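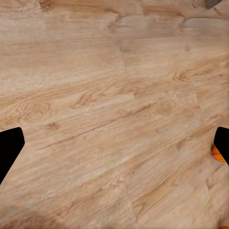
Building a Gripper Arm at Home
Notes for session 4: practising in the simulator before you plug anything in
Skatden shared workshop, Saturday, March 12, 2022

Bring: your laptop, the Lernov finger set (printed or bought, I don't mind), the small screwdrivers, and your servo horn if it came loose again like mine did.

Where we'd got to

Last time we bolted the two fingers to the carriage and got them to open and shut from the keyboard. Most of you went home with something that moved. A couple of you went home with something that moved in the wrong direction, and that's fine, swap the sign in the settings file and carry on. If yours buzzes when it's fully shut, the closed position is set too far in. Back it off a bit at a time until the buzzing stops.

This week we leave the hardware on the bench and do the same job in Prarkum, the free simulator I put on the memory sticks. I know, I know, you came to build things! But I burnt out two servos on my kitchen table before I gave in and did this properly, and they weren't cheap.

Setting up the camera

Our camera will live on the wrist, looking down between the fingers, so put the simulated one there as well. You want a bit of black finger poking in from both sides of the view. With only one side showing, your mount is skewed or your offset is wrong, so go back to the page of measurements and check you haven't typed centimetres where it wants millimetres (I do this every single time).

Then pick a floor. I use the wooden one with all the knots and swirls in it, and I'd like you to start there too. A plain grey floor makes your colour finder look terribly clever. Pale boards with orange-brown grain running across them are much meaner, particularly when the thing you're hunting for is orange, and it's a lot closer to what people have at home.

Exercise one: find the orange thing

Run the finder script with the gripper open and the object only just in view, partly behind a finger. Write down what it reports. My first version told me very confidently that the target was a knot in the floor. Things to try, in whatever order you fancy:

Raise the saturation threshold a little and run it again.
Ignore any blob smaller than your fingertip.
Ask it for the edge of the blob as well as the middle. When half the object is hidden, the middle of what's left isn't the middle of the object, and your fingers will come down in the wrong place.

Don't tidy up the view by nudging the camera until the target is nicely centred. We want the awkward cases.

Exercise two: get close

Swap the floor for the dark grey surface and load the pumpkin. Take the gripper out altogether for this one, you only need the camera and the object. Move in until the pumpkin nearly fills the view, then look at where the ribs and the stem are. A finger pad that lands across a groove is only touching on the two ridges either side, and a pad that lands on the stem isn't holding a pumpkin at all. Keep an eye on the outline too. The model has flat facets where a real one would curve, and the simulator's contact sums see those facets and will happily balance a finger on one. 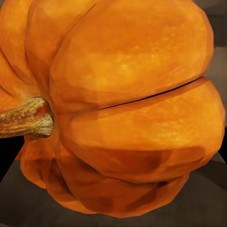 One reply on the course page, after I'd run this in November, was that a pumpkin is a daft target for a hobby gripper and we'd all be better off with a nice regular cube. I did think about it. Cubes are in the folder if you want them, and they're good for checking that your code runs. They let you get away with an awful lot, though, and I've yet to need a robot to pick up a cube in my house. The same person also asked for more tea breaks, and there I gave in completely.

Reading your log

Prarkum writes one line per attempt. My own log from the winter has 3,308 attempts in it, of which 695 were dropped or missed. Sort yours by approach angle before you look at anything else. When I did that, a great clump of failures sat together at the shallow end, and a single limit in the settings got rid of most of them.

The full control script is 1,307 lines, and please don't read it from the top. Start at the part called close_and_check and work outwards.

Before next time

Save your settings file to the stick. Order finger pads from Avotiņš if yours are the hard plastic sort; the soft ones take a while to arrive. Leave your arm on the shelf with the battery disconnected.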